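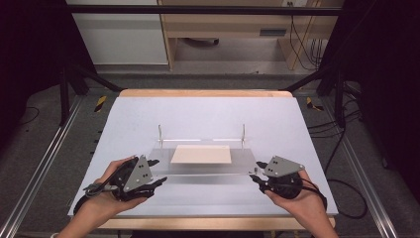
# Temba gets its hands

Big news from the Guselico workshop this month, and I've been itching to type it up: Temba has grippers! A working pair, both on the bench, both talking to the same computer, and both giving me sore thumbs. If you stopped by on a Tuesday evening lately and wondered why I was fussing over a picture frame for hours with my jaw clenched, well, that's what I was up to.

For anyone who missed the earlier posts, Temba is our shared build here in Triltstead. The long-range plan is a two-armed tabletop robot that can handle small, awkward household things, the kind of stuff you need both hands for. The arms are still in pieces (more on that further down, it's a sad story involving a gearbox). But the grippers don't have to wait for the arms. You can hold them yourself, do the job with them, and record everything as you go, so by the time there's an arm to bolt them to we'll have a pile of good examples of what the job is supposed to look like.

So for now I'm the arm. I stick my hands in, squeeze, and try very hard to forget that I own perfectly good fingers.

The table setup took longer than the grippers did, if you can believe it. We put a big pale board over most of the wooden tabletop, which calmed the background right down for the cameras, and the table itself sits between aluminum rails that we'd already cut for something else. The rails were meant for a CNC enclosure that never happened. I felt a little bad about raiding them and then I got over it. The hazard tape on the carpet is my doing too. I know it looks dramatic. I walked into those frame legs enough times that I wanted something bright down there.

We spent about $80 on this stage, nearly all of it on cable, screws and foam. Everything else came out of the bins or off the old Millell rig, which a few of you will remember as the thing that was supposed to sort buttons. Rest in peace, Millell. Your screws live on.

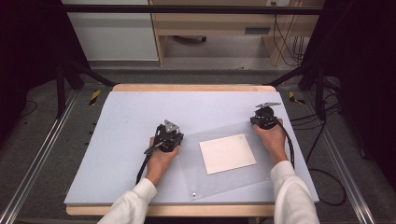

Why a picture frame, though? I've been asked this a lot, usually by somebody who is on their way to use the laser cutter and wants me to move. I wanted a first task with a fair bit of trouble in it. Blocks are fine, and we did blocks, and they're dull. Everybody does blocks. A clear acrylic frame has thin edges and a wide flat body, it slides around on a smooth board as soon as you nudge it, and half the time the camera can hardly tell where it stops. It's also light enough that when I drop it, and I do drop it, the worst that happens is a clatter and somebody across the room saying "again?"

Picking it up off the board is the part I underestimated. With bare fingers you'd get a fingernail under one edge and be done before you'd thought about it. With the grippers you have to come in from both sides and make up your mind which side is doing the lifting and which side is just keeping things steady. My first tries were pure shoving. I'd push from the right, the frame would swing around like a door, and I'd chase it across the board with the left one. The log from that evening is very funny and almost completely useless.

What got better, mostly, was me. I slowed way down. I started keeping one gripper parked against the edge while the other one moved, and I stopped trying to look at both tips at once. It's a strange feeling, a bit like eating with someone else's chopsticks. After a while your wrists work it out and you can chat while you do it, though you probably shouldn't, judging by how my chatting runs came out.

We agreed early on to keep the bad runs in a separate folder and label them honestly. So far I've got 21 that I'd call keepers. I was hoping for more by now. A keeper means the frame ends up standing on its feet, the tracking held the whole way, and I didn't bump the table with my hip. That last rule is responsible for a shameful share of the rejects.

Speaking of tracking, the metal plates on top of the grippers with the little black dots are what tells the software where each hand is. They work great as long as you don't turn them away from the camera, and naturally the most comfortable way to hold a gripper is the way that turns them away from the camera. I've moved the plates 3 times. They're at a decent angle now, I think, with one tipped a little more than the other to suit how my right wrist wants to go. If you're left-handed and want to try, please do, and please tell me if it feels awful. We may need a second set of brackets.
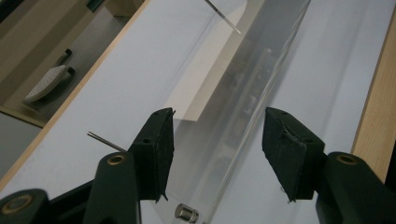 Foam has turned into the great debate of the whole project. The first pads were hard plastic with nothing on them, and on acrylic they skated like it was an ice rink. Rubber sheet came next, and that held so well it wouldn't let go, so I'd set the thing down neatly and then yank it over on the way out. Foam is the happy middle. It gives a little, it grips enough, and it lets go when you open up. The trouble is how fast it wears. Look at the inner edges of the pads where they face each other across the clear block, all ragged and torn, and then consider that I trimmed them nice and square with a new blade. I don't much mind how they look. What I mind is that a ragged pad may grip a bit differently from a fresh one, so a run I do with old foam isn't quite the same job as a run with new foam. Somebody on the workshop list suggested swapping pads on a fixed schedule, and somebody else said to leave them alone on purpose so that the robot gets used to scruffy hands. I can't decide! Both arguments sound right to me whenever I'm reading them.

The cable situation deserves a paragraph of its own and I'm going to keep it short out of embarrassment. Each gripper has a cable, the cables go down to the floor, and the floor is where my feet are. I tried running them overhead along the crossbar and they swung in front of everything. I tried taping them to my sleeves and felt like a marionette. Right now they just trail off the table and we all step carefully. If anybody has a springy coiled lead of the right length sitting in a drawer, I'd be thrilled to take it off your hands.

Now, the sad gearbox story. The left arm's shoulder was assembled and turning, we were all very pleased with ourselves, and then it started making a noise like gravel in a blender. Opening it up showed that I'd put a spacer in the wrong spot (me, nobody else, I'll own it) and one of the printed gears had been chewing on its neighbor the entire time. New gears are printing as I write. The right shoulder doesn't have this problem, on account of the right shoulder not existing yet.

I'd planned to have at least one arm moving before the fall open house in October, and I still think we can do it if the bearings show up. If they don't, we'll run the grippers by hand and let visitors have a turn, which might be more fun anyway. Kids are going to be much better at it than I am. I've already accepted this.

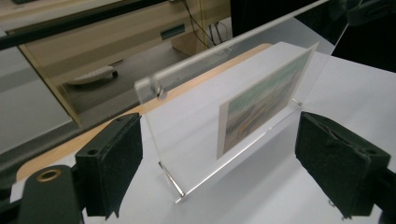 The job I keep going back to is getting the frame up on its feet and leaving it standing. You bring it upright, you settle it on the board, and then you've got to open both grippers without dragging it to one side, and that release is where my hands always want to rush. I've started counting a slow beat before I open up. It looks silly but the success rate is way up, or at least it feels way up. I should probably chart it at some point.

There's also the question of whether it matters what's in the frame. We've left a picture in for most of the runs, and I have a hunch the camera on the gripper likes having something to look at through all that clear plastic. I'd like to do a batch with the frame empty to compare. I'd also like to do a batch with some different backgrounds, and a batch under the awful yellow lamp, and a batch with another person's hands entirely. You can see how this hobby eats a person's evenings.

Some practical bits if you want to come and play with it:

- The table is set up at the back of the Guselico main room, by the curtains. Please leave the curtains closed when the cameras are on. Afternoon sun makes the dots on the plates vanish.
- Sessions are Tuesday evenings, starting at 7. Drop in whenever, we're usually there until somebody gets hungry.
- Don't lean on the rails. They're level at the moment and I'd love for them to stay that way.
- The grippers are fine to pick up and squeeze. Please don't unscrew the plates, even if they look crooked to you.
- Spare foam is in the drawer of the wooden desk behind the table. If you cut some, cut a few extra pads.

We could use help with the recording script, which currently forgets to save if you stop it too quickly. It ate 3 lovely runs last week and I had to go for a walk around the block. If you know your way around Python and have a patient temperament, come find me. I could also use somebody who enjoys 3D printing brackets more than I do, a bar so low that you're practically over it already.

Next up after the frame is probably the lid of a jar, then maybe folding a dish towel, which I've been warned about by pretty much everyone who has ever tried it. I'll post the keeper runs on the Triltstead share drive once I've trimmed off the beginnings, where I mostly mutter and hunt for the start key.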